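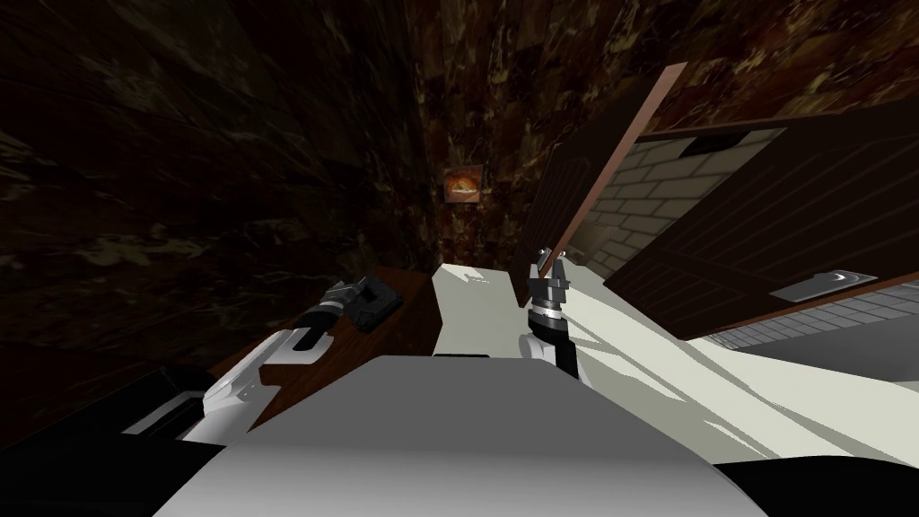

Setting up the cabinet door cell in Tronditz

This page covers the two-arm Stenura in the Fajardo kitchen, from a clean install up to the point where the right arm can work the cabinet door and the reset brings everything back to the same state. It assumes Tronditz is already running on your machine and that you can load one of the stock scenes without errors. If you can't, fix that first.

You will need:

Tronditz with the kitchen asset pack
The Stenura two-arm model, complete with grippers
Firnent, for the joint limits and the controller settings
A game pad or a pair of hand controllers for the manual check

Make a copy of the scene folder before you change anything. Tronditz writes edits straight into the folder it loaded from, and the undo history is gone once you close the window.

Load the kitchen

Open the Fajardo scene and wait for the materials to finish loading. The marble walls take the longest. If you start moving things while the walls are still flat gray, the loader sometimes drops the texture and leaves them gray until the next restart.

Turn off the decorations you don't need for physics. The framed picture on the back wall has a collision shape by default, like every other object in the pack. It's out of the way of the arms in normal use, but it still gets checked at every step. Select it, open Physics, and set it to visual only. Leave the walls as they are.

Check that both counter surfaces are static. The white countertop and the dark wooden one next to it are separate objects. In some copies of the pack the wooden one loads as a movable body with a very large mass, and it will creep a little each time a gripper leans on it. Set both to static and save.

Place the robot

Drop the Stenura in facing the counter and turn on the floor snap. The base should sit flat with the housing square to the counter edge. Leave a small gap between the body housing and the countertop. If the two touch, the contact solver will push the robot backward a tiny amount at each reset, and after a long run you'll find it has wandered out of reach of the door.

The collision margin on the housing should be 2 mm. The default is larger and makes the housing behave as if it were thicker than it looks.

Once the position is right, copy the base pose into the reset file by hand. The Save Pose button stores the pose relative to the last selected object, and if the last thing you clicked was the door, the robot will move every time the door does. This one has cost us more time than anything else on the page.

Arm limits

Open Firnent, connect it to the running scene, and load the Stenura profile. Both arms share one profile, mirrored for the left side. Go through the joints one at a time with the slider and watch the arm on screen while you do it. A joint that moves the wrong way on the left arm means the mirror flag is off for that joint. It's usually one of the wrist joints.

Set the soft limits a little inside the hard limits. Then set the park pose for each arm. We park the left gripper above the counter and well clear of the door swing, with the wrist high enough that closing the fingers doesn't bring them into contact with the surface. The right arm parks low and to its own side, folded back toward the body.

Run the park command from a few different starting poses. Look for:

either forearm passing through the edge of the countertop
the two wrists crossing in front of the body
an elbow that flips when the arm comes back from full reach

An elbow flip is a sign that the rest posture weight is too low. Raise it a little at a time. If you set it very high the arm gets stiff and will stop short of the handle.

Set up the door

Select the cabinet door and open Joint. The hinge should be a single rotating joint with its axis along the hinge side of the panel. Turn on Show Axis and look at it from above. If the axis is floating off the edge, the door will swing through the cabinet wall and you'll hear about it in the contact log.

Enter these values:

Closed position: zero
Open limit: 118 degrees
Spring: off
Damping: medium
Friction: medium

The spring is meant for doors that close themselves. Leave it off for this cell or the door will drift shut between the pull and the release.

Test the door with the robot parked. Drag it open with the mouse, let go, and watch. It should come to rest and stay there. If it keeps moving, raise the friction. If it stops dead the moment you let go and feels heavy to drag, lower the damping before you touch the friction.

The latch is a separate part. Its slot is in the trim band near the top edge of the door, and it has its own small collision shape that has to be parented to the door panel. When the parent is missing, the door opens and the latch stays behind in the air. Expand the door in the object tree and check that the latch is listed under it. If it's at the top level, drag it into place and reload.

The handle

The handle is a flat silver rectangle with a small recess. It gives the fingers very little to hold, so the collision shape matters. The pack ships with a plain box that covers the recess completely, and the gripper will slide off it.

1. Select the handle and delete the box shape.
2. Choose Build Shape, then Split.
3. Let it run. The recess should show up as an open area in the wire view.
4. Set the handle friction to high.
5. Set the finger friction to high as well. Tronditz uses the lower of the two values at a contact, so changing only one does nothing.

Then go back to Firnent and set the grip force for the right gripper to 18 N. More force than that makes the fingers jitter against the handle. If you see jitter at the proper force, check the step size before you blame the gripper.

Cameras

The head camera comes in with the robot. Aim it so that both grippers stay in view when the arms are raised and the door is open. You'll have a good part of the robot's own housing in the lower half of the picture with this aim, and that's fine.

Camera changes don't take effect until the scene is reset. If you turn the head and nothing seems to happen, reset once and look again.

Check the lighting from the head camera and not from the editor view. The marble is dark, and with a single light the upper corners go nearly black. It makes no difference to the physics. If you are recording, raise the fill light until you can see the gripper fingers clearly against the door panel, then leave it alone for the whole set. Shadows from the arms will fall across the white countertop. You can soften them under Render, but turning them off makes it much harder to judge height when you're driving by hand.

Manual check

Do this before you run anything on its own.

Bring both arms to park and reset the door. Take the right arm with the controller and move it up to the handle slowly. Close the fingers, pull until the door clears the cabinet, then release and back away. Use the forearm or the side of the gripper to push the door the rest of the way if you need to. The left arm should hold its pose through all of this. If it sags, gravity compensation is off on that side.

Now close the door with the same arm and open it again. Do it several times. The door should behave the same on each pass, and the robot base should read the same numbers at the end as it did at the start.

Last, leave the door open and hit reset. The door should be closed on the first step after the reset. If it starts open and swings shut, the reset file is storing the joint target and leaving out the joint position. Add the position line and try again.

Reset and step limit

Set the episode limit to 3000 steps. Opening the door takes far less, but a slow manual run can use up a lot of it, and a run that gets cut off halfway leaves a partial file in the output folder. Tronditz does not delete these. Sort the folder by size when you're done and remove the short ones.

If something goes wrong

The gripper closes but the door doesn't move. The fingers are probably closing on the door panel next to the handle. Turn on the wire view and try again.

The door opens by itself at reset. Something is overlapping it. Check the latch first, then the handle shape.

The arm shakes when it is near full reach. Move the base a little closer to the counter and redo the reset file.

The contact log fills up with the same two names. Look them up in the object tree. If both belong to the same parent, add the pair to the ignore list.

Firnent loses the connection. Close it, leave Tronditz running, and open Firnent again. The profile has to be reloaded by hand after a reconnect, including the grip force.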